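Thread time. I finally cleared out the kitchen drawer. You know the one. It took me a whole evening and two pots of coffee and I have Thoughts.

1/ Background for the new people: I've been in this apartment on Moura Street since January and I never unpacked properly. I just opened a drawer, tipped a box in and closed it again. Very mature.

2/ So the drawer had 41 rubber bands in it. I counted because my friend Silvana Caldeira bet me it would be under 20. She owes me lunch and I've already picked the place (the noodle counter at Fustgate, extra dumplings, no mercy).

3/ Also in there: three bike keys and I own zero bikes. A warranty card for a Brerier kettle I gave away. A birthday candle shaped like half of an 8. Why did I keep that??

4/ The thing that got me was the little bits of packaging. Twist ties, mesh bags, jar lids with no jars. My grandmother saved all of it and she did use it, every scrap. I save it and then buy new stuff anyway, so I get the clutter and none of the thrift.

5/ Fruit nets, bins and a glossy tablecloth:
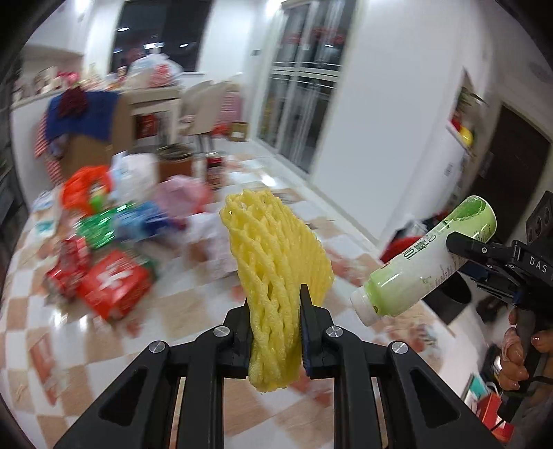
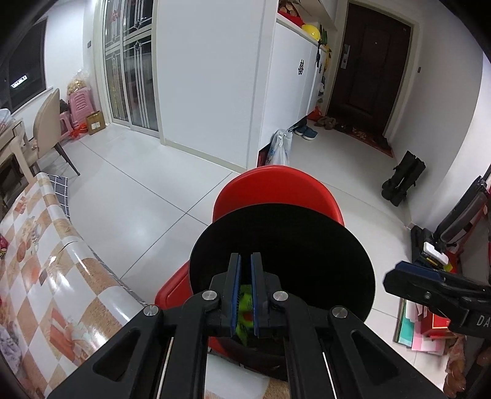
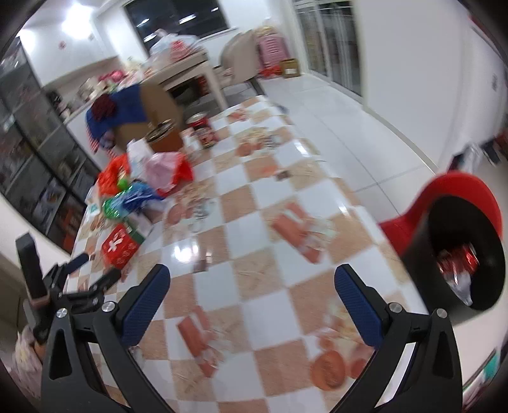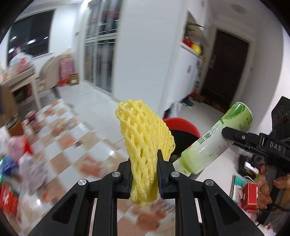
PART TWO: THE RULES I MADE UP

6/ Rule one, everything gets a single container. When it's full, something leaves before anything new goes in. My rubber bands now live in an old mint tin and the lid has to close.

7/ Rule two I stole from Jailson Furtado downstairs. If you can't say out loud what you'll use it for this month, out it goes. Try it with a straight face while holding half a candle. I couldn't.

8/ Foam fruit nets are allowed to stay! I slip them over wine glasses when I pack them away and they're great around Christmas ornaments too. But I'm keeping a handful, not a shopping bag full.

9/ Cables are a separate thread and probably a separate therapist. I have a Somesum charger for a phone I dropped in a lake.

10/ Several of you asked about drawer dividers. I looked at a fancy bamboo set, saw the price and went home and cut up a cereal box. It's been holding up fine. Ugly, but the drawer is closed most of the day so who cares.

11/ To the person who replied that they have a 996-piece puzzle that used to be a 1,000-piece puzzle: check your drawer. I'm serious. I found a puzzle piece in mine and I haven't done a puzzle in years.

12/ Next up is the closet in the hall. There's a bag of bags in there, and I think there's another bag of bags inside it. Silvana wants to bet again and I'm asking for dessert this time.

13/ Okay, going to bed. Tell me the weirdest thing in your drawer and I'll read them all over breakfast!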